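4. Marks and residues on shared household tables

4.1 What stays on the surface

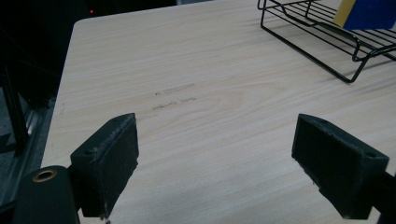 Figure 3. Pale wooden tabletop with faint grey marks, and a black wire rack standing on it.

Firdevs Güler, reading an early draft of this section, objected that a pencil mark on a table is hardly a residue at all, and that people who live with such marks stop seeing them within a week. She asked whether we were recording the table or recording our own habit of looking at tables. We have kept her objection in view, and it shaped the order of what follows. The marks come first, then the objects that stand on the surface, then what people told us about both.

The tabletop in Figure 3 is typical of the light-coloured tops in our sample in one respect: the grain is fine and runs in wavy lines along the surface, and anything grey shows up against it. The marks near the middle sit in two short rows. They look like pencil, and we could not read them. We coded them as "writing-like, illegible", a category we had to add after the pilot round, when the two coders kept disagreeing over whether to call this kind of thing a drawing, a note or dirt.

The category turned out to matter more than we expected. In the pilot we had only three codes for surface marks: stain, scratch and heat mark. All three assume damage. Writing-like marks don't fit, because they sit on top of the finish and in most cases come off with a damp cloth or an ordinary eraser. Householders did not talk about them as damage either. When we asked about scratches, people apologised or explained. When we asked about pencil marks, several had to go and look.

We visited 29 households, all in the Bergate and Hamel neighbourhoods, and each was visited twice. On the first visit the fieldworker asked that the main table be left as it was and not tidied beforehand. This request was followed unevenly. Some people cleared the table anyway, out of politeness, and in those homes the second visit was usually the more useful one. Where the two visits differed a good deal, we used the visit with more on the table and made a note of it in the coding sheet.

4.2 Where the marks come from

Writing-like marks were reported to us as coming from a small number of activities. The most common was pressing or running off the edge of a sheet of paper during homework. The second was measuring: a short line or a figure put down beside something being cut or folded, to be rubbed out later. The third was scoring in card games. One household in Hamel kept score directly on the wood as a matter of course and wiped it off at the end of the evening, and the adults there thought it odd that anyone would go and find paper for it.

We can't assign a given mark to one of these activities from its appearance. Early on we tried. Agathe Guillot and Hervé Ferrand each coded the same set of marks for likely origin, without speaking to each other, and agreed so seldom that we dropped the variable. Illegible marks such as those in Figure 3 were the worst of the lot. Rows suggest writing or scoring, but a child filling in time will also make rows. Origin is therefore reported only where a member of the household told us, and is left blank otherwise.

Pale tops and dark tops have to be treated separately here. Pencil on a dark top is close to invisible except under a lamp held low, and our fieldworkers did not carry lamps. The count for dark tops is almost certainly too low. We considered a correction and decided against it, as there was nothing to base one on.

Finish matters as well. A waxed or oiled surface takes pencil more readily than a hard varnished one, and holds it longer. We asked people what was on their table and most did not know. The finish variable is missing for more than half the sample and we make no use of it in Section 5.

4.3 Racks, trays and other raised objects

The wire rack in Figure 3 belongs to a group of objects we called raised carriers: anything that stands on the table on legs or feet and is used to hold something else off the surface. This one is made of thin metal rods bent into a rectangular tray shape, with parallel bars, and it stands on bent wire legs. Other carriers in the sample were cake racks, desk trays, trivets with feet, a low plant stand and one upturned dish drainer.

Raised carriers raise a small problem of definition. A rack of this general shape may be sold for cooling baking, for letters and papers, or for standing dishes, and once it is in the house it can be used for any of these and several more. We began by coding for function and gave it up. We now code for form (legs, bars, rim) and, separately, for contents at the time of the visit. A flat blue object with a yellow strip along one side, possibly a folder or a book, is on or behind the rack in Figure 3, and it is entered in just that way, with the position marked as uncertain. The coding sheet allows for this. It has a column for "on", a column for "behind or beside" and a column for "can't tell", and the third column was used often enough to justify the space it took up.

Householders were fond of their raised carriers, on the whole. The reason they gave most often was wiping: you can run a cloth under a rack without moving what is on it. Fieldworkers who asked to see this done found that it was possible with some racks and a nuisance with others, depending on leg height and on how far in the legs were set. Bezawit Workneh measured leg height in the Bergate homes only. The lowest rack that could be wiped under with an ordinary folded dishcloth had a clearance of 20 millimetres. Below that the cloth caught.

The feet of wire racks also leave marks of their own. These are short dents or fine grey scuffs, usually in pairs, and they are found where a rack has been dragged a short way under load. We coded them as scratches. They are easily mistaken for pencil when they are fresh, and a fieldworker who was unsure was told to try a soft eraser on one end, with permission. In two homes permission was refused, quite reasonably.

4.4 Placement on the table

We divided each tabletop into a middle area and an outer band, the outer band being as deep as a hand is long. It is a rough measure, but it could be applied the same way to round, square and long tables, and to tops with rounded corners, where measuring from the corner point makes no sense.

Writing-like marks were found in the middle area more often than in the outer band. This surprised us. People sit at the edge and write near the edge, so the marks ought to be there. Two explanations were put forward in our meetings. One is that the outer band gets wiped more often, by cloths and by sleeves, and the marks don't last. The other is that children kneel on chairs and reach further in. The first seems the more likely to us – the outer band was also the cleaner part in homes with no children – but our data do not settle it.

Raised carriers showed the opposite pattern and were mostly set toward one end or one corner, out of the way of plates. They tended to stay there between visits. What was on them changed. Loose objects placed straight on the wood were far more likely to have moved or gone by the second visit, and a carrier seems to give things a kind of permission to remain. Emilian Husar has described something similar for windowsills in his unpublished notes from Draltavell, where a tray on the sill kept its place for a whole winter while everything around it came and went.

4.5 Limits of the surface record

A record of this kind says little about time. Marks were not dated and in most homes could not be. A person might recall that a burn came from a particular Christmas dinner, but no one recalled a pencil line in that way. The return visits in January gave us some idea of how long writing-like marks last, though several tables had been washed down over the holidays and the comparison is poor.

Nor does the record say much about who uses the table. We asked each household to name the main user and got answers that did not agree with each other, sometimes from people sitting side by side. Section 5 takes up the interviews and treats these disagreements as findings in their own right.

Related items
Cloths, sponges and the daily wipe: cleaning routines in Bergate kitchens
Paper on the table: where school forms go in the first week of term
Husar and Guillot, A coding sheet for small household surfaces
The Devadier shelf study: second report
Trays, tins and baskets as holding places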